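Two-Arm Bench: Pre-Run Safety Checklist, With Comments

Rowlands shared workshop, back bay. Revised in May after the base plate was moved.

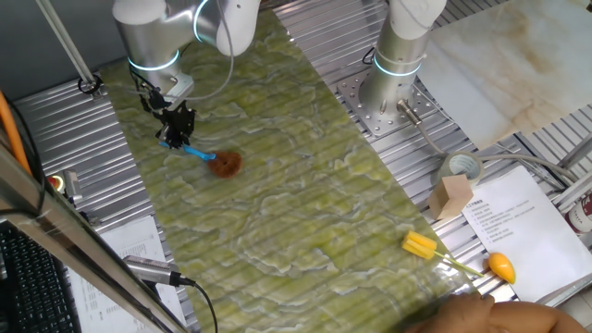
Go through the list at the start of every session and again after any change to the bench. Mark each line OK, FIX or N/A. A FIX in sections 1 to 3 means no powered motion until it is cleared. Comments are from the last full check and stay on the sheet until the next one.

Section 1. Mounting and table

1.1 Base plate bolts tight on both arms. Check with the hex key, by hand, not by looking.
OK. One bolt on the right plate took a quarter turn. Marked all the heads with paint pen so movement will show next time.

1.2 No rocking when the arm is pushed sideways at the shoulder, power off.
OK.

1.3 Table extrusion joints tight, frame rails square.
OK. The left rail bracket was replaced with a Mikar one. It sits slightly proud of the slot but it holds.

1.4 Work mat flat, no curled corners where the gripper will travel.
FIX, then OK. Corner near the operator was lifting. Taped down with packing tape for now. Tape leaves residue on aluminum, so clean it when the mat gets swapped.

1.5 Spare mat and unused sheets clear of both arms' reach.
FIX. A spare sheet was left on the table again at the end of the evening. It slides when it gets bumped. Store it on the shelf.

Section 2. Power and cables

2.1 Connectors at the arm bases fully seated and locked.
OK. Listen for the click.

2.2 Slack loop on the upper arm cable is long enough for full wrist rotation and short enough that it can't catch the gripper.
OK. Moved the arm by hand through its full range with the brakes released. Closest approach was 20 mm at the elbow. Would like more. Try a second clip before the next long run.

2.3 Cables on the table routed away from the object area.
FIX. The gray base cable still runs loose across the table. It needs channel or clips along the back. Until that is done, nothing gets placed on top of it.

2.4 Supply fuse and strain relief checked, no warm smell after 2 minutes idle.
OK. Fokport supply, fan is noisy but was noisy when we got it.

2.5 Joint lights come on as expected at power-up.
OK. Blue on both arms. Any other color, stop and read the error before touching anything.

Section 3. Stops and limits

3.1 Emergency stop cuts motion on both arms. Test each arm separately while it is moving slowly.
OK. Left arm drops a little before the brake catches. Keep hands out from under it at all times, including when stopped.

3.2 Emergency stop can be reached from the operator's seat without leaning over the table.
OK, after moving it. It had drifted behind the monitor.

3.3 Speed cap set in the controller. Limit is 300 mm/s for manual sessions.
OK. The cap resets after a firmware update – check the number on screen every time and don't trust the saved profile.

3.4 Lower height limit set so the fingertips can't drive into the mat.
OK. Set again after the base plate move. The old value was wrong for the new position and would have let the gripper press into the table.

3.5 Overlap zone between the two arms blocked in software.
OK in the controller. Tested with one arm parked and the other jogged toward it. Stopped where it should.

Section 4. Grippers and objects

4.1 Finger screws tight, pads not torn.
OK. Left finger pad is worn on the inside edge. Mokex pads are on order.

4.2 Grip force set for the softest object in the set.
OK. The sponge brush is fine at the low setting. The dish brush needs a little more or the handle turns in the fingers.

4.3 Only the objects for the current task within reach. No glass, blades or anything with liquid in it.
FIX. Tape roll, wood block and a can were on the right side of the table during setup. Put them in the bin before motion is enabled. Loose paper too, including the printed instructions.

4.4 Round objects placed so they can't roll toward the operator.
OK. The plastic mango goes on the mat, away from the near edge.

Section 5. People

5.1 Operator's hands off the mat before motion is enabled. Resting a hand on the near edge is a habit and it needs to stop.
FIX. Add a strip of colored tape along the table edge as a line for hands.

5.2 Long sleeves rolled, lanyards off, hair tied back.
OK.

5.3 Anyone else in the bay told out loud that the arms are about to move.
OK most of the time. Say it even if they are wearing headphones, and wait for an answer.

5.4 Keyboard placed where it can't be pressed by a sleeve or a falling object.
FIX. Move it to the side tray. Lock the keys when not in use.

Open items

1.5 Shelf space for spare sheets
2.2 Second cable clip, left arm
2.3 Cable channel along the back of the table
4.1 Finger pads, waiting on delivery
5.1 Edge tape
5.4 Side tray for keyboard

Copy 29 of this sheet is the current one. Older copies on the clipboard have the wrong height limit in 3.4 – take them off and recycle them.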